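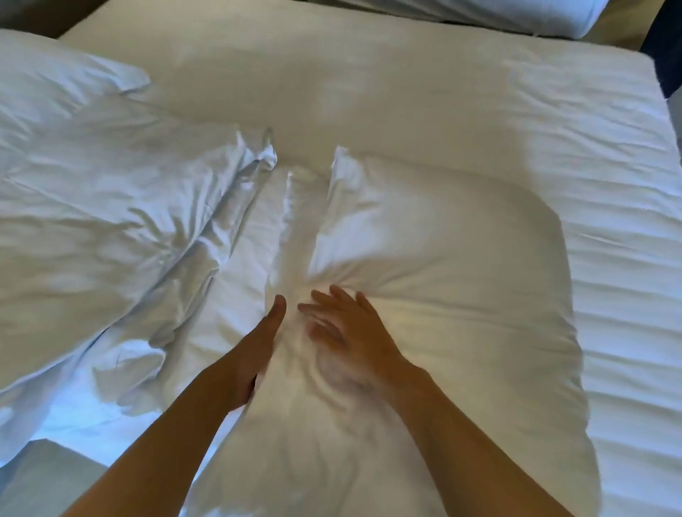

White on white: hand and pillow segmentation falling apart on bed-making footage

gulum_dev
Posted 7 May 2026

I'm working on the perception side of a bed-making policy. Input is head-view RGB of people making beds, and before anything goes to training I run hand pose, then object masks, then a tracker that links the masks over time. It works well on kitchens. On beds it's a mess.

The frame at the top is typical of the bad ones. White pillow in the middle, white bedding beyond it, a bunched-up sheet on the left, quilted mattress pad on the right. My segmenter gives one mask for the pillow and the crumpled sheet together. The hands come out fine most of the time, but the left fingers are wrapped under the pillow and the pose model puts them on top of it, curled. The right hand has some motion blur and its fingertips jitter.

I have 691 clips like this. Is it worth fixing the masks, or should I drop them and train from pixels and hands only?

stovthorpe
What prompt are you giving the segmenter? If it's text, stop. "Pillow" on an all-white bed will grab whatever is lumpy. Use point prompts from the hands: one positive point between the thumb and the palm, negatives out on the mattress pad. The pad has those stitched ridges, so it should be the easiest thing in there to separate.

gulum_dev
Text, yes. I'll try points. The trouble is the positive point lands on the sheet whenever the person is holding the sheet, and the tracker keeps the old ID.

stovthorpe
Then don't keep the ID. Reset on every grasp change.

Osaze Nwosu
I'd drop the masks. We spent a long time on pillow masks for our policy and the version without them did as well on the real robot. What the policy needs is where the hands go relative to the pillow corners. You can see one good corner in your frame, at the top right of the pillow. The other side of that top edge sags in and I couldn't tell you where the corner is. A mask wouldn't tell you either.

Meltier
Disagree with Osaze. No masks means you can't filter clips. We use ours for bookkeeping only: is the hand on the pillow, on the sheet, or on nothing. Contact labels from rough masks are still useful for splitting a long clip into steps. They don't have to go into the policy.

Osaze Nwosu
You can split on hand speed and grip aperture. No masks needed.

Meltier
Not on this stuff. Look at the right hand, it's flat and open on the pillow. Smoothing and patting have no aperture change at all. Your splitter sees an open hand and calls it free space.

Osaze Nwosu
Fair. We had mostly grasps, not much smoothing. I'd still want to see numbers before paying for masks on the whole set.

Chinyere Oyewole
Two separate problems here.

For the fingers: any single-view pose model will guess at what it can't see. Check whether yours outputs per-joint confidence and zero the weight on joints under your threshold. Keep the wrist and thumb. The left thumb is in plain view along the edge of the pillow, so that side of the grasp is usable. Don't let a smoother fill in the hidden fingers and then treat the result as ground truth.

For the fabric: check your exposure and whatever normalization you run. The left side of the bed is bluish and the right side is warmer, and if you convert to gray early you throw that away. Local contrast on the luma channel helped us on towels. Tile size matters, start small.

gulum_dev
I do convert to gray for the tracker. Did not think about that at all.

adeyemi
Is there depth? Even bad depth would split the pillow from the sheet.

gulum_dev
No depth, RGB only. I tried a monocular depth model and it flattens the bed.

adeyemi
Ran into the same thing. It did better on crops around the hands than on the full image, but the scale jumps between frames, so I only used it for edges.

stovthorpe
Label 2000 frames by hand and fine-tune. It's boring but it ends the argument.

Osaze Nwosu
It doesn't end it if the masks aren't used for anything - see above.

gulum_dev
Update. Point prompts plus reset on grasp change, tracker back on color. Pillow and sheet are separate in around 3 out of 4 clips now, checked by eye. Hidden finger joints are masked out of the loss. Remaining failures are mostly where the pillow is pushed into the sheet and the fold between them disappears. I'll train with contact labels only and compare it against no masks.

Meltier
Post the split boundaries too if you can, not just the success rate.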